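Chapter 4
Opening Up: Housings, Fasteners and a Clear Table

What you will need for this chapter
A table you can leave alone for an evening
Small lidded food boxes, at least two
A set of small screwdrivers
A plastic opening tool or an old plastic card
Masking tape and a pencil
The notebook you started in Chapter 1

By the end of this chapter you should be able to take the cover off a small plastic housing without breaking it, record what you took off and in what order, and decide whether what you find inside is any use to the Bornine arm.

4.1 Where the build has got to

At the end of Chapter 3 the Bornine had a base, a shoulder and an elbow, all of which moved when told to. It had no wrist and nothing to hold things with. If you followed the shopping list in the appendix you will also have noticed that there is no gripper on it. The gripper is built from salvaged parts, and so is the small hand control that you will use to drive the arm while you are testing it.

We chose to do it this way after running the build twice at the shared workshop in Mistmont. The first group bought ready-made grippers. They fitted them in one evening and most of them could not say afterwards why the jaws closed at the speed they did, or what would happen if something stopped them closing. The second group made their own from whatever they had at home. It took them 5 evenings. Their grippers were uglier and a good deal easier to mend.

Salvage means opening things, and most small household devices are held together in ways that are not obvious from the outside. The maker had no reason to help you in. This chapter deals with that before any cutting or wiring is done.

4.2 The work surface

You do not need a bench. A dining table is fine, and in some ways better, as it usually has more room around it. Clear it, wipe it down, and decide before you start where the tool goes, where the device goes, and where the loose parts go. Keep to that. If you are right-handed, put the boxes for parts to the left and behind your working hand, so that your sleeve does not drag across them.

Use boxes with lids. Kojo Dankwa ran the Sunday sessions at Mistmont for two winters and kept a shelf of takeaway boxes for this, washed and with the labels soaked off. Saucers and jar tops will hold screws well enough until somebody leans on the table. Clear boxes are worth looking for, because you can see whether a spring is still in there without opening the lid.

Use one box for each stage of the job, with a strip of masking tape on it. Write the stage on the tape in pencil: "cover screws", "clips", "board". If you stop halfway through, close every box that has something in it before you get up.

4.3 How housings are held together

There are four common methods, and many devices use more than one.

Screws in plain sight. Remove these first. Note the length of each, as they are often different. A long screw put back in a short hole will go through the other side or into the circuit board.

Hidden screws. Look under rubber feet, inside the battery compartment and beneath labels. Rub a fingertip firmly over a label before you peel it. A screw hole will feel like a soft dip.

Clips. Two halves with a seam running between them and no screws to be found are usually clipped. The clips are small tongues moulded into one half which hook behind a ledge in the other. They give way when the outer half is flexed outwards by a small amount, so the opening tool goes into the seam and is turned, not pushed.

Glue or welding. If the seam is smooth, with no gap for a fingernail anywhere along its length, the halves may be joined for good. Put the device aside. There will be another one.

With a clipped housing, work from whichever end opens first and move along the seam a little at a time. Hold the body down against the table with one hand so that it cannot jump. When the first clip goes there is a click that sounds like something breaking. It is normally the clip letting go. Stop and look anyway, then carry on to the next.

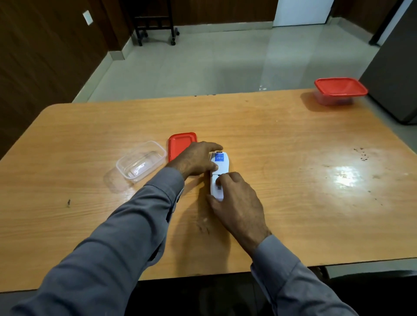 Figure 4.1. Both hands on the casing, boxes within reach.

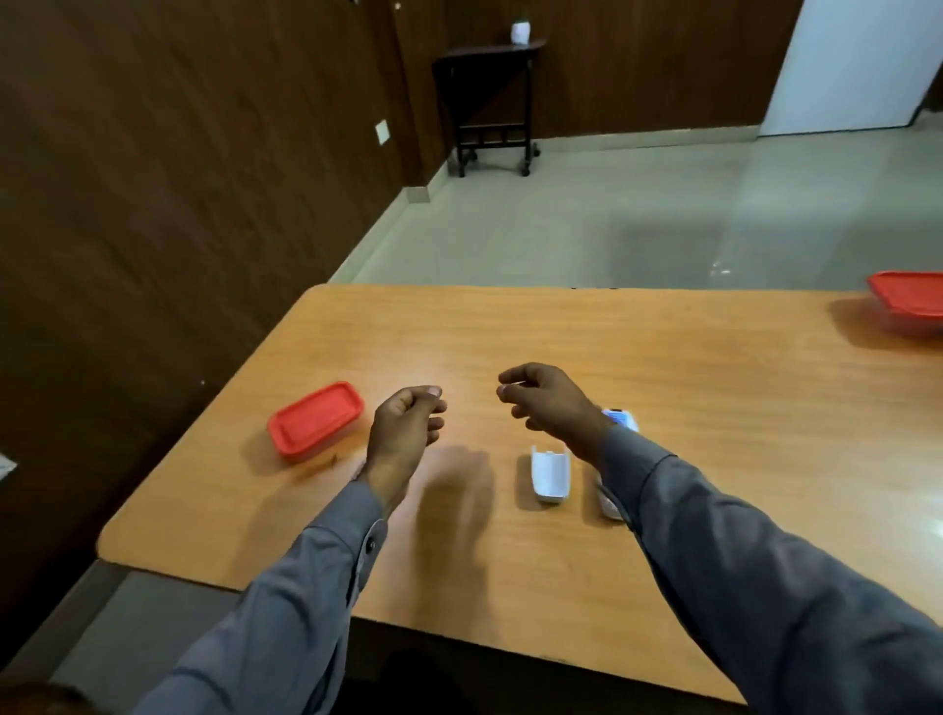 Figure 4.2. The curved cover lying separate from the body, hollow side up.

4.4 Before anything comes apart

Batteries out. This is the first line of every job sheet in this book and it applies even when you are certain the device is dead. Check the contacts while the compartment is open. White or green crust means a cell has leaked, and you should put gloves on before going further.

Do not open anything that plugs into the wall. Nothing in the Bornine build calls for it. Power supplies, microwave ovens and old television sets can hold a dangerous charge long after they have been unplugged, and none of them contains a part you need. The same goes for camera flashes. Keep to battery devices with replaceable cells, and leave any device with a sealed rechargeable pack closed as well. A screwdriver through one of those will start a fire.

Next, write down what you have. Give the device a number in your notebook and copy out anything printed on its label, including the voltage if there is one. You will want the voltage in Chapter 5, and labels have a way of tearing when the housing is opened. Draw the outline of the device, about life size, and mark on it every screw, seam, button and slot you can find. The drawing does not have to be good. Push each screw through the paper at the place it came from if you find that easier than boxes. Several people at Mistmont did, and it works as long as the paper is not moved.

4.5 Looking before touching

Once the cover is off, put it down and leave the inside alone for a minute. Look for the following and add them to the drawing.

Any wire that runs between the two halves. If there is one, the cover cannot be moved further than the wire allows. Prop it up with a box.

Springs and loose buttons. Rubber keypads and sliding switches are often held in place only by the cover and will fall out when the body is tipped.

The motor, if there is one. Note which way round it sits and what it drives. A gear train that is still in its own frame is worth far more to you than the motor alone, so try to lift it out whole.

Ribbon connectors. These are flat and thin, and most have a small bar that must be lifted before the ribbon will slide free. If it does not slide easily, the bar is not up.

Then decide. The Sastau board at the centre of your build has 3 spare inputs and drives small motors only. A switch that clicks cleanly is useful. So is a small geared motor, a battery holder with sound contacts, or a housing that fits well in the hand. A display is not useful at this stage. Neither is a circuit board you cannot identify. Put them back and close the housing, if it will close.

4.6 A note on housings as parts

It is easy to think of the casing as packaging. For the hand control it is the main thing you are after. Drawing and printing a comfortable handle takes a long time, and the Aidoo, which was the first arm built at Mistmont, went through six printed handles before Etornam Alhassan gave up and fitted the buttons into the shell of an old thermometer. That shell is still in use. The seam has been opened so many times that it is held with a rubber band, but the shape is right and nobody's hand gets tired.

Before you choose a casing for this purpose, check that it can be opened and closed repeatedly. Clip it together, open it, and clip it together again. If a clip goes white at its base it has been strained and will probably break within the next few openings. You can replace a broken clip with a small screw, provided there is enough plastic behind it to take one.

Check the depth as well. The button board you will make in Chapter 5 is 64 mm long and needs a clear space of that length, with a little over for the wires to turn. Internal ribs can be trimmed with side cutters. Leave the ones next to the clips, which are there to keep the edge stiff.

4.7 Closing up

Reverse the order. This is where the drawing and the boxes pay for themselves. Put back anything that sits loose in the body, check that no wire lies across the seam, and bring the halves together at the end that opened last. Press along the seam until each clip has caught. Screws go in last. Turn each one backwards until you feel it drop into its old thread, and only then tighten it. In plastic, stop as soon as it is snug.

If there is a gap at the seam, open it again. Forcing it shut will crush whatever is in the way, and that is nearly always a wire.

Practice job 4A

Choose a battery device that no longer works and has no value to anyone in the house. Ask first. Take out the batteries, make the drawing, and remove the cover. Identify each fastening you met and write its type beside it on the drawing. Close the device again without taking anything from it. Do this 2 times on separate days, the second time working only from your notes.

Practice job 4B

Open the same device and remove one part that could be used in the arm. Write down how it was fixed, what it was connected to, and what voltage you expect it to need. Put it in a labelled box with its screws and keep it for section 5.1, where we test salvaged motors on the bench supply before connecting them to the Sastau board.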